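Three grippers, one basket

I spent most of November swapping grippers on the same arm, and I want to write down what I found before I forget which notes belong to which one. The job I care about is boring: pull a piece of cloth out of a plastic storage basket, put it on the table, go back for the next one. I do it on a white tabletop in the spare room, in the evening, usually after eight.

The first gripper was the Wusten, a parallel jaw with two flat fingers. It came with the arm and I had never given it much thought. The second was the Kullen, also a parallel jaw, but with wider travel and a thicker finger. The third was a soft three-finger hand from a small seller called Demirtaş, which runs on air and needs its own pump. I paid 859 dollars for the Kullen, and the Demirtaş was on loan from Tegwen Gronow, who wanted it back by the end of the month and got it.

I ran 26 attempts with each, split over several evenings. An attempt counted if the cloth left the basket and stayed in the fingers until the arm was over the table. Same height, same speed, same controller settings. I shook the basket between attempts so the cloth didn't settle into one shape.

The Demirtaş was the one I expected to like. It did well on thin things like T-shirts and dish towels. It did badly on anything with some body to it, where the fingers would close over a fold and slide off the top. The pump is also loud enough that I had to stop by ten. Changing the air line takes longer than it should, and one of the fittings leaked until I wrapped it.

The Wusten was better than I remembered, once I quit using the fingertips that came in the box. They are hard and smooth and fabric slips right out. I put a strip of rubber on each one and it went from useless to decent. Its real limit is the opening. With a bulky item you have to come down on an edge or a fold, and if the camera gets the fold wrong by even a little, the fingers land on top and push everything down to the bottom.

The Kullen opens wide enough that the fold matters less. You can be off and still get something between the fingers. The price for that is size. Fully open, it barely goes into a basket without touching a wall, and I had to add a check to the approach so it closes partway before going in.

I moved the wrist camera twice. First I had it high on the bracket, which gave me a nice view of the table and a poor one of the fingers. Then I brought it down and tilted it, so both fingers show at the bottom of the picture all the time. You lose some table, but you can tell where the gap is compared to the basket, and that made my hand corrections much quicker.
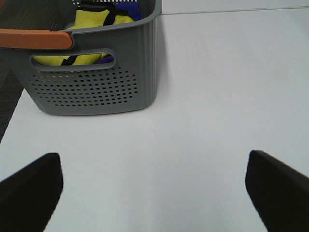 The corrections go through Tikcombe, the controller software I've been using since spring. I set the jog step to 20 millimeters for getting near the basket and a much smaller one for the last part. I'd like to be able to switch steps from the keyboard. Right now it's a menu, and I have to look away from the camera view to find it, and twice I came back and nudged the arm the wrong way.

Straps were the other thing I hadn't planned for. A strap across a folded item is either the easiest thing to grab or the worst. If it's tight against the cloth the fingers skate over it. If there's some slack, both of the parallel grippers will take hold of it. I've started saving those attempts in a separate folder and there are 234 short clips in it now, counting the practice runs, most of them not labeled yet.

For the time being the Kullen stays on the arm. The rubber strips came off the Wusten and went onto the Kullen with a little trimming. Next I want to try a basket with lower walls, and after that I'll go back and see if the camera bracket can be made shorter. The current one flexes a bit when the arm stops, and I have to wait for it to settle before each picture.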